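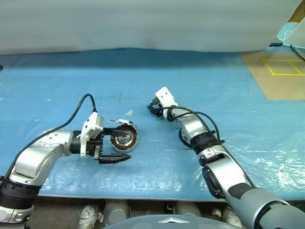

Fremont, Ohio, August 31, 2019

About Naltach

Naltach repairs, rewinds and tests small electric motors for pump, fan and conveyor equipment. The company works on stators, rotors and complete motor assemblies. Most units come from maintenance departments within a day's drive, and the rest arrive by freight.

A stator is the stationary part of a motor: a metal ring with copper coils set around the inside. Its condition decides whether a motor can be returned to service with cleaning and new bearings or needs a full rewind. For that reason every job starts at the bench with the stator out of its housing.

What we do

Incoming inspection. The nameplate data is recorded and the motor is taken apart. Windings are checked for discoloration, broken ties, damaged slot liners and loose leads. Winding resistance is measured phase to phase and corrected to a reference temperature. Insulation resistance to ground is measured at 500 volts DC unless the customer's specification calls for another value.

Cleaning and drying. Oil, dust and old grease are removed before any decision on rewinding. Stators are oven dried and the insulation test is repeated. A low first reading is often moisture, and we do not quote a rewind on that reading alone.

Rewinding. The original turns, wire gauge, pitch and connection are copied to a winding card before the old coils are stripped. New coils are wound to the card, inserted, connected and laced. Changes in wire gauge or connection require written approval from the customer.

Terminal work. Leads, brackets and terminal parts are kept with the stator they came from. Damaged leads are replaced and the new joints are brazed or crimped according to conductor size.

Varnish and final test. Rewound stators are dipped, baked and surge tested. Test sheets are shipped with the motor.

Benches and handling

Bench tops used for stator work are covered with plastic sheeting. Grit and metal chips stay off the windings, and a sheet is easily changed between jobs. Stators may be laid on their side for access to the bore and the end turns. They are not rested on the coil ends.

Records

Each job receives a number that stays with the motor and its winding card. The card file holds 2,377 winding cards, of which 504 cover motors no longer in production. Cards are filed by frame, then by number of poles. Customers may request a copy of the card for any motor they own.

History

Naltach was started by Emmett Haverford as a rewind shop with two benches. Huiling Xiao joined as test engineer and now manages the shop. In May the test area was moved to its own room and the surge tester was recalibrated. There are now five benches.

Related services

Vedosen is our exchange program for common fan motors. Stock is limited to the frame sizes on the Vedosen list, and the returned core must be rebuildable.

Shaft machining and dynamic balancing are sent out. Turnaround on those jobs is quoted separately.

Shipping

Drain gear units before shipping. Block the shaft and tag all loose hardware. Include a contact name and the supply voltage at the installation.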